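Okik Robot Club: Questions
By Dagný Eskildsen, October

What do the students do in the club?
They work in pairs on one task for the two arms. This term the task is bowls and a dish rack.
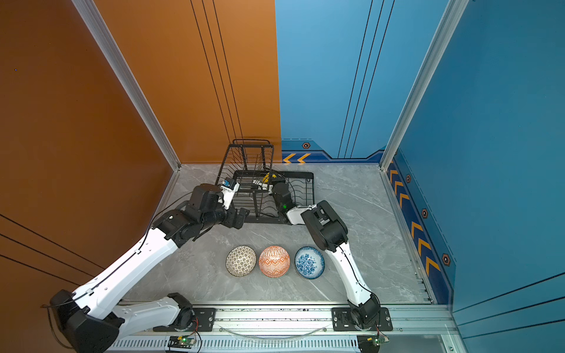

How old must I be to join?
You must be 15 or older. Younger students can visit with a parent.

Do I need to know programming?
It helps, but we teach the first steps. Each meeting is 50 minutes.

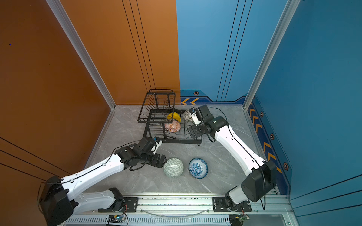

Right arm over the dish rack, left arm by a bowl on the floor, three bowls in the rack's lower level.

Contact: Þórarinn Eskildsen, Okik Robot Club | Back to top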